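Getting the House Ready for Walking Tour Season

Posted 8/11/20 by Delyth Griffiths

I have been leading neighborhood history walks for long enough now that my front hall has more or less given itself over to them, and every summer somebody on the tour asks me how I keep my shoes from falling apart, or what on earth I carry in that bag. So I thought I would write some of it down, mostly household things, the sort of small habits that make it easier to get out the door and look at old buildings for two hours without being miserable by the second church.

Start with the shoes

Whatever you wore yesterday, take the insoles out the minute you get home and stand them up against the wall. Stuff the shoes with plain newsprint if they got rained on, and change the paper before bed. Please don't put them by the radiator or in the oven on low (yes, I know a person who did this), as the glue lets go and the soles come off somewhere between the courthouse and the library. A little saddle soap on leather pairs in November will see them through the salt.

Keep your maps flat

Old street maps and the leaflets they hand out at house museums love to curl. I roll mine the opposite way for an hour, then lay them between two clean pillowcases on the dining table with the heaviest books I own on top. My city directory runs to 1025 pages and has never done a more useful day's work! Leave everything overnight. If a fold has started to split, mend it from the back with a thin strip of tissue and wheat paste. Ordinary clear tape goes brown and takes the ink with it.

Clear one table the night before

I throw a bright cloth or a small rug over the table so I can't mistake it for a place to dump the mail, and everything for the morning gets laid out there — hat, notes, sunscreen, spare batteries, bus card. Anything still in its packaging gets opened that night too. You don't want to be hunting for scissors on a street corner with a group waiting.
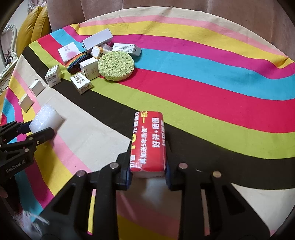
Water bottles that don't smell like last year

A spoonful of baking soda, warm water up to the neck, lid off, and let it sit until you've finished the dishes. Then rinse it well and scrub the threads with an old toothbrush, which is where the smell usually lives. Store bottles with the lids off, always. Giang Tiêu, who takes over the riverside route when I'm away, freezes hers a third full on its side and tops it up in the morning, and I have copied her ever since.

The bag by the door

Mine hangs on its own hook and gets emptied every time, crumbs and all. I keep 2 folded bread bags in the outside pocket for wet umbrellas, a pencil (pens leak in the heat), and a few bandages in a mint tin. A square of old towel at the bottom soaks up drips and can go straight in the wash.

Afterward

Write up your notes while the kettle is on. I keep a recipe box for this, one card per building, with the street name at the top and whatever people told me along the way. There are 58 cards in it so far, and the one for the old fire hall has run over onto the back — three different families have sworn to me that their grandfather drove the horses.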